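Speaker notes: Station siting and snowfall measurement on the Lernach coast
Tanveer Niazi, May 8, 2024 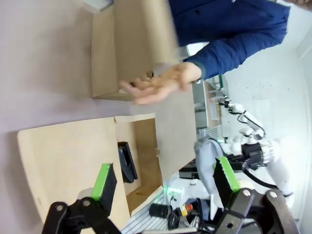
Two cardboard boxes on a tabletop, a small black item in the nearer one.

Slide 1. Scope. Talk covers winter snowfall only. Rain and wind gauges are in the written report. Hold questions on cost until slide 6.

Slide 2. The forecast problem. Coastal storms here often sit on the rain/snow line. A small shift in track moves the line inland or offshore. Advisory totals are given as ranges, and the public reads the top number. Show the November storm: range verified at Vindov, missed low at Alarcón.

Slide 3. The network. 71 stations reporting. Elevation runs from sea level to 2,742 feet at the Prolow ridge site. Most stations are within the coastal strip, so the inland grid is thin. State this before showing the map.

Slide 4. Undercatch. Wind across the gauge opening carries snow past it. Losses are worst at exposed beach sites. Vindov is the clearest case: open on three sides, seawall on the fourth. Do not average Vindov with sheltered sites without correction.

Slide 5. Board measurements. Measure depth on a white board, clear the board, reset it flush with the new snow. Clearing too often inflates the storm total because settling is removed. Six-hour interval is the limit. Two observers at Alarcón were clearing hourly; those totals are flagged in the table.

Slide 6. Siting changes. Move the Vindov gauge up to 600 feet inland, behind the tree line. Run old and new sites in parallel for one winter. Add a wind shield at Prolow. Minimum distance from paved road is 300 feet, to keep plow throw off the board.

Slide 7. Open items. Sleet is still logged as snow at some sites. Data format for overnight reports not settled. Skip this slide if time is short and go to questions.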